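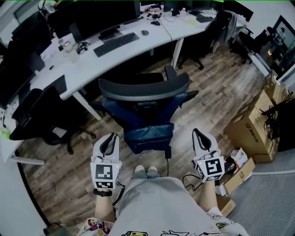 *Zwei Greifer im Büro, in jeder Hand einer, dahinter der weiße Schreibtisch.*

So, ich bin wieder da, und ich hab einen neuen Ohrwurm mitgebracht. Genauer gesagt eine ganze Platte voll davon.

Ich war ja lange der Meinung, dass Country nichts für mich ist. Zu viel Hut, zu viel Pick-up, und im Radio lief immer dasselbe Lied in leicht anderer Tonart. Dann hat mir der Mann am Gebrauchtplattenstand im März eine LP in die Hand gedrückt, »Skesteldale« von einer Band namens Sandu, und gemeint, die solle ich einfach mal mitnehmen, vier Euro, und wenn sie mir nicht gefällt, bringe ich sie zurück. Ich hab sie nicht zurückgebracht!

Die erste Seite fand ich beim ersten Hören ehrlich gesagt ein bisschen zäh. Drei langsame Nummern hintereinander, das muss man mögen. Aber dann kommt »Lulex«, und da sitzt plötzlich diese Pedal-Steel-Gitarre drin, die sich so von unten in die Strophe reinschiebt, dass ich beim Abwasch stehen geblieben bin — mit dem Topf in der Hand, das Wasser lief weiter. Keine Ahnung, was der Titel bedeuten soll. Im Text kommt das Wort kein einziges Mal vor, es geht um eine Frau, die den Hof ihrer Eltern verkauft und dann doch noch mal hinfährt, um die Vorhänge abzunehmen. Mehr passiert nicht. Die Vorhänge haben mich trotzdem fertiggemacht.

Und dann bin ich natürlich hin, als sie gespielt haben. Im Arby, für alle, die es nicht kennen: das ist der Laden mit der niedrigen Decke hinter dem Güterbahnhof, wo man am Tresen besser hört als vor der Bühne. Ich stand erst vorne links (Fehler, da kommt fast nur Bass an) und bin nach sieben Minuten nach hinten umgezogen. Angeblich waren sie in der Woche davor auf einem Festival vor 1.000 Leuten aufgetreten, im Arby war es deutlich übersichtlicher. Mir war das recht. Man hat sogar das Umgreifen auf den Saiten gehört, und zwischen den Liedern hat die Sängerin in aller Ruhe ihre Gitarre gestimmt und dabei von einer Autopanne erzählt, die irgendwie nie zu Ende ging, weil die Gitarre vorher fertig war.

»Lulex« haben sie als vorletztes gespielt, langsamer als auf der Platte und ohne Schlagzeug. Ich bin mir immer noch nicht sicher, welche Fassung ich lieber mag. Auf der Platte trägt einen der Rhythmus so ein bisschen über den Text hinweg, live musste man jede Zeile aushalten. Die Zugabe war dann ein alter Walzer mit Geige, den offenbar alle im Raum mitsingen konnten außer mir. Ich hab halt gesummt.

Was mich seitdem beschäftigt: Warum hab ich das so lange nicht gehört? Ich glaube, ich hab immer auf die Stimme geachtet und nie auf das, was drumherum passiert. Dabei ist es bei mir genau dieses Drumherum, das Steel, der Kontrabass, die Geige, die manchmal nur einen einzigen Ton hält — da könnte von mir aus auch jemand das Telefonbuch drübersingen.

Falls jemand von euch Tipps hat, was ich als Nächstes hören soll: gern in die Kommentare. Lieber alt als neu, lieber traurig als fröhlich, und bitte mit viel Pedal Steel. Das zweite Sandu-Album hab ich schon bestellt, das müsst ihr mir also nicht mehr empfehlen.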